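Stories Poems Serials Letters About
Reading Room > Short Fiction > The Umdale Bus

The Umdale Bus

January 25, 2026

The bus from Mudgway to Umdale left at an hour when even the bakers were still yawning, and Manouchehr Moradi had been riding it so long that the driver no longer looked at his ticket. He liked the second seat on the left, the one with the heater underneath, and he liked to put his hat on his knee and his lunch in his hat, so that by the time they reached the river the bread was warm.

He was going to see his sister about the pear tree.

It was their father's tree, if a tree can be said to go on belonging to a man after he's gone, and it stood right on the line between her garden and the garden next door. It had been planted the year the family came over from Karkivum, and it had given hard, sour little pears every fall since, which their mother had boiled and sugared and spiced until they tasted of everything except pears. Now the neighbors wanted it down. They were polite about it. They had sent a card with a duck on it.

"You'll come in March," his sister had said on the telephone, "when the weather's decent." But he had lain awake thinking about saws, and so he had come now, with snow in the ditches and his good shoes wrapped in newspaper at the bottom of his bag.

The bus climbed. A girl got on at the quarry stop with a cello nearly as big as herself, and there was a great deal of shuffling and apologizing before the cello had the seat by the door and the girl had the seat next to Manouchehr. She smelled of oranges. He offered her half the warm bread (his wife had always said he would feed a burglar) and she took it without any fuss at all, which pleased him.

"Are you going far?" she asked.

"Only to Umdale. I'm going to argue about a tree."

"Who's going to win?"

He thought this over quite seriously while the wipers went back and forth. "My sister, I expect," he said. "She usually does. But I don't know yet which side she's on."
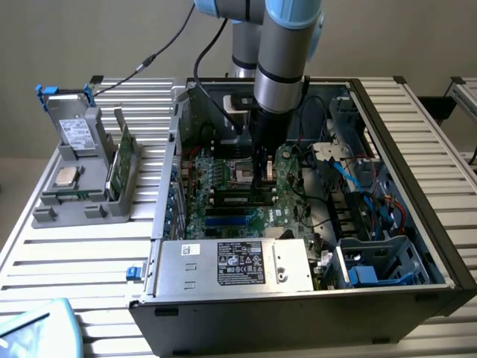
Photo: Drenatine Picture Desk

She was waiting at the shelter in their father's old coat, with the sleeves turned back twice, and she kissed him on both cheeks and told him he was thin. They walked up the hill arm in arm, slowly on account of the ice, and she talked the whole way about the price of coal and a cousin's wedding and a cat that had moved in without asking. She didn't say one word about the tree. He knew her well enough to let her be.

It looked smaller than he remembered. Someone had tied a strip of red cloth around the trunk, and one long limb had come to rest on the neighbors' shed roof like an elbow on a bar.

"It's dropped 100 pears on that shed if it's dropped one," his sister said. "They can't sleep in September. The baby wakes up."

"There's a baby?"

"Since summer. A fat one. You'd like him."

He stood with his hand on the bark. He had fallen out of this tree when he was eight, and had been carried indoors by his father, who sang the whole way so that he wouldn't cry, some foolish song about a goat and a tax collector. He tried to find the tune now and got as far as the goat.

"The limb could go," he said at last. "Only the limb. The rest of it isn't bothering anyone."

"That's what I told them."

"You told them? When?"

"Last week." She tucked her hands up into those enormous sleeves. "They said it sounded fair. She's going to bring me a cake."

"Then why in the world did you let me come all this way in the snow?"

"You'd already bought the ticket," said his sister, and she took his bag from him and went ahead to put the kettle on. He could hear her through the kitchen door, humming, and he stayed out in the cold a little longer, because she had the second part of the tune, the part with the tax collector, and he wanted to hear how it went.

More from Short Fiction
The Lamp at Number 4
30 Letters to a Landlord
What the Ferryman Ate
A Coat for Karkivum
Mudgway in the Rain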